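FOR IMMEDIATE RELEASE

Rodari reopens Greenwood hostel in Malevside with 80 beds, quieter rooms and a late desk

MALEVSIDE, January. Rodari, the small hostel operator, is reopening its Greenwood house after a winter refit. Doors open at noon. Bookings already live.

The house has 80 beds in 18 rooms, same as before. What's changed is nearly everything you touch or hear. New mattresses, new bedding, doors that close without a bang, reading lights at each bed, and a front desk that stays open until 2 a.m. so people off the late train don't have to sit on the steps with their bags.

Greenwood has been shut since the fall. The building is an old boarding house up the hill from the Malevside bus station, four floors, no elevator (still no elevator, sorry, the stairwell is too narrow and we did ask). It was last redone a long time ago and it showed. Guests told us so in the comment book, often, and in capital letters.

Noise first

Noise was the number one complaint. Doors, mostly. Then the pipes on the third floor, then other guests packing plastic bags before dawn, which we can't fix but have tried to help with. There is now a packing bench on every landing with its own light, so early leavers can take the whole bag out of the room and sort it there.

All bedroom doors have been rehung with soft closers. The third floor pipes have been lagged and boxed in. Room 404, which sits right under the water tank and had a reputation, is no longer a bedroom at all. It's a drying room now, with racks and a dehumidifier, open to anyone staying in the house. Walkers coming down off the ridge in January will be glad of it. Boots on the bottom rack please.

Beds and bedding

Rodari threw out every old mattress. The replacements are firmer, and each one gets a quilted cover that comes off and goes in the wash between guests. Sheets, a pillow and a blanket are included in the price, no more renting linen at the desk. Towels are still extra. We looked at including them and it pushed the bed price up more than we liked.

Bunks stay in the larger rooms. The small rooms on the second floor have moved to single beds, good for families and for anyone who is done with ladders. Top bunks have a proper rail and a shelf big enough for a phone, a water bottle and a book. Not a laptop, the shelf won't take it, please don't try.

Lockers are under the beds and take your own padlock. Bring one. The desk sells them but runs out on weekends.

Booking and check-in

Check-in moves to Visik, the booking system already in use at our other houses. Guests get a room and bed number the evening before they arrive instead of at the desk, and can ask for a lower bunk when they book. Requests are not promises but the desk does read them.

Anyone who would rather phone can still phone. Anyone who would rather turn up can do that too, if there's a bed. Walk-ins pay the same rate as online, this has not been true in the past and a fair number of people pointed it out.

Old gift vouchers for Greenwood will be honored all through the year, including ones that ran out while we were closed. Show the voucher at the desk, paper or phone, either is fine.

Kitchen, breakfast and something for the late arrivals

Both kitchens are back. The big one on the ground floor has new burners and a second sink, the little one upstairs is for tea, toast and warming up baby food and it closes at 10 p.m. so the rooms next to it can sleep. Labels and pens are in the drawer by the fridge. Food with no label gets moved to the free shelf on cleaning day.

Breakfast is simple and included: bread, jam, oatmeal, fruit, coffee. No hot breakfast for now. There is a good diner by the station and we would rather send people there than do bad eggs.

One small thing that came straight out of the comment book. Shops in Malevside close early and people off the last train kept asking if there was anything at all to eat. So late arrivals get a bite to have in the room, no charge. Small wrapped things, nothing that needs a fridge. Guests with allergies should read the packets, the selection changes with whatever the wholesaler has that week, so the desk can't tell you ahead of time whats in it.

Getting here

Greenwood is a short uphill walk from the bus station and a bit longer from the train. The path past the church is lit but steep. In snow use the road. There's a bike shed in the yard with a code lock, code comes with your booking message. No guest parking on the street, use the lot behind the market, free overnight, and move the car before market traders set up in the morning.

Step-free access is limited. One room on the ground floor has a level entrance and its own bathroom, and the big kitchen and lounge are on the same level. Please call before booking that room so we can hold it. We know that one room is not enough for a house this size. A ramp at the yard door is the next job and we will put out word when there is a date for it.

Groups and schools

School and club groups can book whole floors again starting with the spring break weeks. Group leaders get a free bed. The lounge can be closed off for a group in the evening if nobody else has asked for it. Groups need to bring their own first aid kit and sign the quiet hours sheet, 11 p.m. to 7 a.m., and we do hold people to it.

Open house

Neighbors are invited to come have a look before the first guests check in. Afternoon only, coffee on, come in by the yard door becuase the front hall floor will still be curing. Kids welcome. The building meant a lot to people on the hill back when it was a boarding house, and we've had several old pictures of it handed in. These are going up in the stairwell. If you have more, we'd like to copy them and give them right back.

Wrapped snacks and striped fabric.
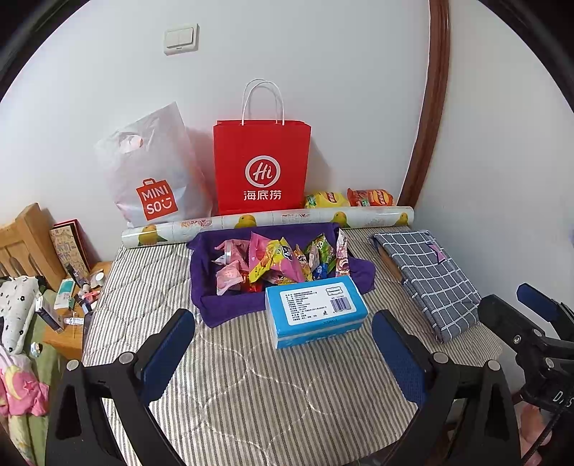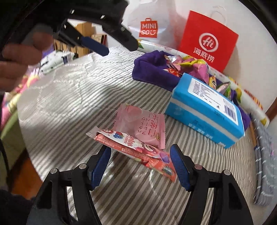
About Rodari

Rodari runs low-cost hostels in small towns, mostly in older buildings that were already used for lodging. The company owns the Greenwood house and runs it year round, apart from a short closure for cleaning each fall.

Press contact

Rodari press desk, Greenwood house, Malevside. Leave a message at the front desk and someone will call back the same day. Press visits can be set up for any morning before noon check-in. Room photos and a floor plan on request.

END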